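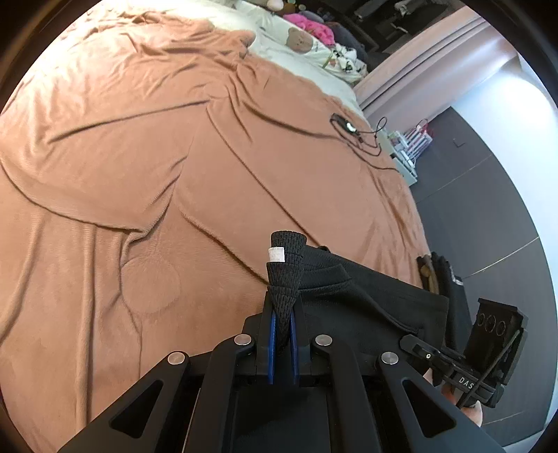

Peach-brown plush, in long folds.

Jawad Hashmi composed lying down. He had read that one of the great symphonists did the same, and although he could no longer remember which one, it seemed rude to question the method after 487 bars.

The opera was called Grolmont. It had a king, a drowned bell and a chorus of tax collectors, and it had been due in February. By day Jawad taught the clarinet to children who would have preferred the drums. By night he moved the king from B flat to B and back again, depending on his mood and the neighbour's.

"Does the king die?" asked his sister, who had lent him 900 dollars toward the harp.

"Eventually."

"Before the interval?"

He said it was complicated. The king had an aria first - a long one, in which he forgave everybody by name - and the names kept multiplying. Jawad had given him a cousin, Clukutard, purely for the rhyme, and then found there wasn't one.

The harp arrived on a Tuesday with four strings missing. Jawad plucked what was left, wrote down what he heard, and gave it to the bell. It was the best thing in the second act. He phoned his sister to tell her so.

"And the king?" she said.

"Resting," said Jawad, and put his feet back up.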